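**Unit 4 -- Pointing devices and desk layout**
Course notes, K. Fjeld. Revision 2025-07-16.

4.1 Resolution

Mouse resolution is stated in counts per inch (CPI). A sensor set to 400 CPI reports 400 counts for each inch of travel. At 1000 CPI the same inch produces 1000 counts, so the pointer covers more screen for the same hand movement. Operating system gain is applied afterward and is treated separately in Unit 5.

Travel distance is counts divided by CPI. A target 1000 counts away requires 2.5 inches of travel at 400 CPI and 1 inch at 1000 CPI.

4.2 Clear area

The mouse needs a flat area free of books, cups and cable slack. Measure the clear width with the keyboard in its normal position. Items kept on the desk go behind the working area or at the far end, on the side away from the mouse hand.

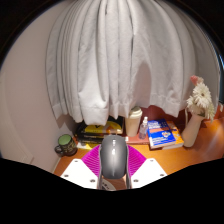
A clear width of 245 mm is used in all exercises in this unit. Sjöberg's worksheet gives the width in inches; convert before entering it in the table.

4.3 Surface

Optical sensors read small variations in the surface. Matte wood and cloth usually track well. Clear glass and high-gloss finishes can cause skipped counts -- use a pad on these. Wipe the desk before testing. Dust on the sensor window gives the same symptom as a poor surface, so check the window first.

4.4 Exercise

1. Set the mouse to 400 CPI and turn off pointer acceleration.
2. Mark a 2-inch line on the desk with tape.
3. Move the mouse along the line and record the counts.
4. Repeat five times, then repeat the set at 1000 CPI.
5. Report the mean and the spread for each setting.

Enter raw counts in the Ivdale sheet, unrounded. Questions on the sheet go to Vilgot Sjöberg.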